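# Altdale Laundry Table: T-Shirts, Towels and Small Cloths

08/01/2020
By Siham Kanaan

Print this page | E-mail this page

## What this is

Welcome, and thank you for reading this before opening the folders! The Altdale Laundry Table is a collection of 900 short recordings of people handling ordinary household laundry at a table: picking a shirt out of a pile, shaking it, finding the shoulders, laying it down, folding it and putting it on a stack. I have tried to write down what I would want to know if somebody handed me the same files, and I'm afraid I want to know rather a lot about T-shirts.

The first small batch was folded in February by Hongjun Yan and me. Weidong Gu joined us a little later and brought a much neater way of doing sleeves, so if you watch the recordings in order you will see our folding get better (mine especially).

## The clothes

Everything came out of our own closets or from the secondhand shop on the Irkau road. There are 156 pieces altogether, and each has a line in `garments.csv` with its type, color, size and fabric as printed on the tag. Where the tag had been snipped out or washed blank, the fabric column says `unknown`, and please leave it that way unless you have the piece in your hands.

T-shirts make up the biggest group. We wanted them worn in, with collars that had relaxed a bit and hems that curl, the kind of shirt a person really does fold on a Sunday night. Dark plain ones turned out to be the hardest to work with, as front and back look so much alike once the shirt is bunched up, and you end up hunting for the neckline by its shape. 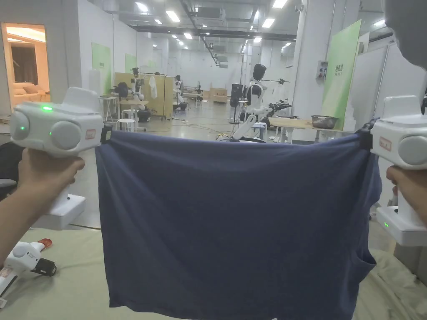 Weidong's rule for those is to get hold of the two top corners first and let everything else hang. Once the shirt is hanging you can usually tell whether it is twisted, and a sleeve that has tucked itself inside tends to show up as a lump near the side seam. Then lower it hem first, so the cloth lies down ahead of your hands and the shoulders land last. Hongjun prefers to lay the shirt flat right away and smooth outward from the middle. Both ways are in the collection, marked `hang` and `flat` in the `method` column, and I couldn't tell you which one is better for wrinkles.

Towels and small cloths are simpler. They are folded in half, in half again, and then once more if they are still longer than the stack they are going on.

## Folders

- `tshirts/` has short-sleeved shirts, adult and child sizes
- `towels/` has hand towels and dish towels, no bath towels
- `cloths/` has napkins, dust cloths and one baby blanket that didn't fit anywhere else
- `mixed/` has sessions where a whole pile gets sorted before folding starts
- `notes/` has our handwritten session sheets, typed up by Shaohua Mao

Each recording has a short text file beside it with the same name. The first line is the garment number, the second is the method, and anything after that is whatever the folder felt like saying. Some of those remarks are long. I left them in.

## What counts as folded

We argued over this for a good while! A T-shirt is marked `done` when both sleeves are inside the rectangle, the collar is at one end and facing up, and it can be carried to the stack without opening. Slightly crooked is fine. A shirt that fell open on the way is marked `redo`, and the second try is a separate recording with `b` at the end of its name. Silvan Pichler went through every `done` shirt and moved 29 of them to `redo`, mostly for sleeves peeking out.

## Known problems

Garment 100 is listed twice, once as a green dish towel and once as a napkin. It is a dish towel. The napkin should have its own number, and it will get one when I have sorted out which recordings it appears in.

Children's shirts are under-represented. They are quick to fold and we kept running out of them. There are no button shirts, no pants, and no socks in any folder. Socks deserve a collection of their own, and Shaohua has promised to start one.

Colors in the table were typed by different people, so "navy," "dark blue" and "midnight" may all mean the same thing. If color matters for what you are doing, merge those before you sort.

## Using and sharing

You may copy, trim and rearrange the recordings for teaching or study, and we only ask that you mention Altdale and the people named on this page. Please keep the session notes together with the recordings they belong to. Paper copies of the sheets are kept with Silvan at the Grodotbridge office, in the blue binder, and he is glad to check a smudged line for you if you send him the garment number.

Corrections are very welcome, even the tiny ones. Put them in `corrections.txt` with your name, and I will work through them as the laundry allows.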